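Sorting the Junk Bin, Quick Tips

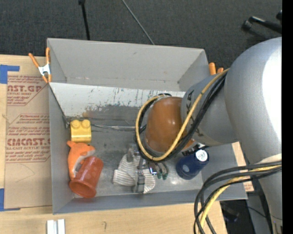 Every house has one. Ours sat by the back door for most of a year and everything went in, because it was there. Loose stuff, toys, rags, whatever was in your hand when the phone rang. A big gray bin up on the table is a lot easier to sort than the same bin on the floor, so lift it first, your back will thank you. Striped cloth crumpled at the bottom, dark blue container on its side, yellow toy block with the two studs over by the wall. Typical. Three things that belong in three different rooms.

Anyway. What works for me, in the order I do it.

Cloths first
Take out anything soft before anything else. Cloth hides stuff. Screws, keys, the one small battery you've been hunting since September. Shake it over the bin, not over the carpet. Then smell it. Smells fine, goes in the rag bag. Smells like paint thinner or oil, don't ball it up and don't stuff it in a drawer. Lay oily ones out flat outside, away from the house, till they are completely dry and stiff. Then check what your town says about throwing them out. Balled up oily rags can catch fire on there own, this is not an old wives tale.

Good rags vs bad rags
Keep cotton. Old dish towels, shirting, flannel. Toss the shiny stuff, it just pushes water around. I cut mine to 12 inches square, more or less square, nobody's measuring. Five in the kitchen, rest in the garage. If you can't close the bag you have too many.

Anything with a lid
Open it over newspaper. Always. I opened a tub of tacks upside down once and was finding them with my socks for weeks. If it's empty, wash it and stand it upside down on the rack overnight before you put anything metal in, or you get rust. Label the SIDE and not just the lid. Lids wander.
Masking tape and a marker beats any label maker. Had a Vedell one, the tape cost more than the containers.

Toy blocks
They get everywhere. Put one jar on the kitchen windowsill, all strays go in the jar, kids empty the jar when it's full. Dirty ones go in a mesh bag, warm water and dish soap, swish, rinse, spread on a towel. Not hot water, some plastic warps. Not the dryer either (ask Nandi Fourie next door).

Cleaning the bin itself
Once it's empty, vacuum the corners before you wipe. Wet dust in a corner turns to mud and you'll be at it with a toothpick. Then warm water, squirt of dish soap, old toothbrush for the rim. Sticky label residue: cooking oil, leave it 12 minutes, rub, then soap again to get the oil off. Sun it if you can, an hour or so. Don't stack it damp.

On a wood table put a towel under the bin first. Grit on the bottom will scratch the top, and dragging it is worse. Lift, dont drag.

Keeping it from filling up again
Smaller bin. Really. Big one holds 1,000 little decisions and you'll make none of them. I went down a size and empty it when it's full, takes me 11 minutes with the radio on.
Keep one empty box next to it marked UPSTAIRS. When you go up, box goes up. When you come down it better be empty.
No liquids in the bin, ever. No glass. No batteries rolling around loose, tape the ends and put them in thier own tub.

From readers
Wendy Hollis lines hers with a piece of old shelf liner so small stuff doesn't slide. Trying that next.
Marthinus Du Plessis puts a magnet in a sock and drags it along the bottom for screws and pins. Turn the sock inside out over a dish and they drop off. Good one.
Siyabonga Chauke asks about crayon on plastic. Baking soda on a damp cloth, small circles, try a hidden spot first. Can dull a glossy finish so go easy.

More on rags next time, got a pile to cut up. Send me your drawer divider ideas, I'm out of shoeboxes.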